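The Last Ferry Out of Stunadik

posted 18 Mar 2018

She had the key in her mouth because both hands were full. Suitcase, cat carrier. The cat was not in the carrier. The cat was a separate problem.

Eleven minutes to the ferry. Maybe ten. The kitchen clock ran fast, or had run fast, back when her mother set it that way on purpose so they'd all get to church. Nobody had fixed it. Who fixes a clock in a house that's being sold.

Under the bed, no. Behind the stove, no. She got down on the linoleum in her good coat and looked under the fridge like a crazy person, and there was a marble under there, and a dead moth, and a spoon.

She took the spoon. No idea why. Coat pocket.

"Come on," she said. "Come on come on."

The house was already sold is the thing. Signed for. The man from Satard had come up the hill in his wet shoes and walked through it in 12 minutes, writing things down, and he'd opened the pantry and smelled it and shut it again. He'd said the land was good. He said it twice. The land. He shook her hand at the door and she thought, he is going to knock it flat, and she said thank you very much.

Thank you very much!

Stairs. Two at a time, which her knees did not like. Her brother's room, empty. Bathroom, empty, the tub with its brown stain in the shape of a boot. Her room. Her room had the window open a hand's width and the rain coming in on the sill and she stood there.

Well. That was that, then. Out on the roof.

It was always the roof with him. He'd come with the house, practically, he'd turned up in October the year her mother got sick and sat on the porch rail until someone gave in. Her mother gave in. Her mother who had never let them have so much as a goldfish. She used to save him the skin off the fish and pretend she hadn't.

She shoved the window up. It stuck, then it didn't, and she nearly went out after it. Rain in her face. The harbor all gray down there and the ferry sitting in it with the lights on, the whole front end open, cars going in one by one.

"Get in here," she said to the cat.

He was on the ridge by the chimney. Soaked. He looked half the size. He looked at her and then he looked at the harbor.

"I'm not kidding. It's leaving. I'm leaving."

Nothing.

She'd done this once at nine years old, gone out on this roof, on a dare. Her brother held her ankles until he got bored of it. She remembered the shingles being warm and her mother down in the yard not shouting, standing perfectly still with a sheet in her arms, waiting till she was back inside before she even breathed. Then the shouting.

No one in the yard now. The clothesline was down.

First horn.

There were three, always three. First one meant move. Second one meant run. After the third you could stand on the dock and wave if you felt like it, and the next boat was in the morning, and the bus on the other side wouldn't wait, and the room at Wetura was only held till tonight. She had 53 dollars in cash and a check she couldn't touch until it cleared. She'd worked it all out on the back of an envelope. It was tight but it worked. It did not have a cat on a roof in it.

One leg over the sill. The coat caught, tore, fine. Other leg. She sat down on the wet shingles and went up backwards on her rear end, pushing with her heels, an inch, an inch. Don't look. She looked. Straight down to the rain barrel.

"I hate you," she said. "I want you to know taht."

The second horn.

She got a hand around the chimney. The brick was slick and a bit of it came off in her fingers, soft as cake. Good land, he'd said. She reached out with the other arm and the cat moved over, not far. Just enough. He'd always done that. You'd reach and he would be one reach away.

So she quit reaching. She sat there against the chimney with her legs out in front of her and got her breath. The rain was letting up or she'd quit noticing it. From here you could see the whole town, the cannery, the Ogundipe sign with half its bulbs gone, the school, the road she'd have to run down. You could see clear over to the other side. She'd forgotten that. All those years looking at the harbor out of the kitchen window over the sink, and there was 400 feet more of everything up here.

Something in her pocket was digging into her hip. She pulled out the spoon.

It was her mother's, of course, one of the little ones with the bent neck. The fish spoon. She turned it over a few times and then, feeling stupid, she tapped it on the brick. Tink tink tink. Like on a saucer.

He came right away. Walked straight up her legs, dripping, and put his whole cold wet face into the bowl of it and found nothing there, and looked up at her, disgusted, and she had him by the scruff.

"Got you," she said. "Got you, got you."

Third horn.

It went on a long time. It came up the hill and hit the house and she felt it in the chimney, in her back. Down on the water the front end folded up slow and the lights began to slide sideways, and then there was dark water where the lights had been.

She had the cat inside the coat by then. He was shaking, or she was. He'd started up that noise of his, like gravel in a can.

There was still soup in the pantry. One burner worked. She could call Wetura from the phone in the hall, if it was still hooked up, and if it wasn't then she couldn't.

She stayed where she was a minute more. Then she started down, on her rear end, heels first, one hand flat on the shingles and one hand on him. 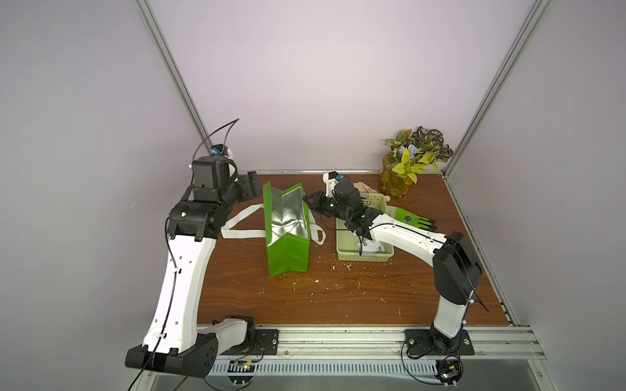

Stunadik reader wrote that the spoon got her, she had to go stand in the kitchen for a while, but three horns and she still doesn't call her brother? Wanted to know if there's going to be a part two, and whether the man from Satard gets the house in the end or the cat does.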